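Members > Newsletter > January 2008 > Home and Household

Search the newsletter Go

Sleeping cool: notes from the bedding evening

The January talk was given by Kanokwan Hemmin, who ran the bedding counter at Phromma for many years and now does repairs from her house on Harberg Street. Her subject was summer bedding and how to make it last. Several members have asked for the notes, so the main points are set down below.

A tile mat should be wiped with a damp cloth and dried flat in the shade. Direct sun makes the tiles brittle and fades them. Do not soak the mat, even if it smells stale; air it for a day first and see if that is enough.
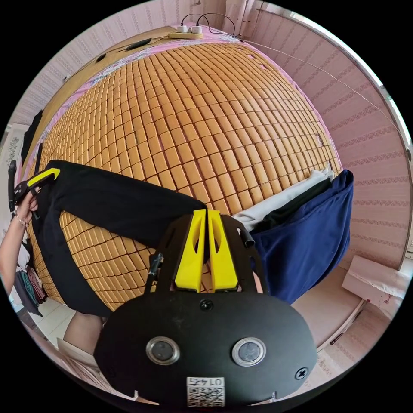
Kanokwan was firm about what goes under a mat. A thin cotton sheet is best, tucked in on all sides so it doesn't ride up in the night. Pink florals like this one are fine, and an old sheet is better than a new one, as it has lost its slip. She also asked people to look at what collects at the head of the bed. A power strip with two plugs in it and cables trailing along the top belongs on the floor or a side table, clear of the bedding.
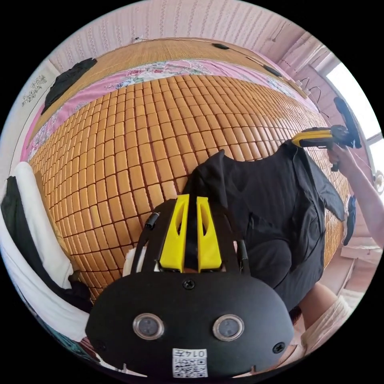 Mending came next. Mats usually fail at the cord, and a cord that is replaced early costs very little. Mesfin Wubshet asked which color of marker to use on the back so a repaired row can be found again. Kanokwan said to use something that stands out as well as bright yellow does against black, and to keep the mark small. She charges 30 for a short repair and 300 for a full restring, and a new double mat at Dimov is now 800, so it is worth asking first.

Storage is the last job of the season. Roll the mat with the tiles facing out, tie it in two places with soft tape, and stand it upright in a dry closet. Never fold it.

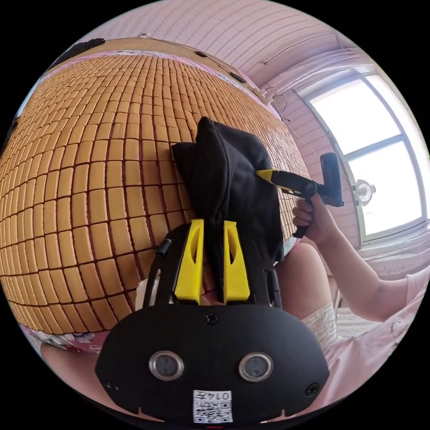 Check it again in May before it goes back on the bed. Run a hand over both sides for chipped tiles, which catch on clothes, and look along the edges for loose cord. Buppha Sitthichai has a spare roll of cord and will cut lengths for members.

4 comments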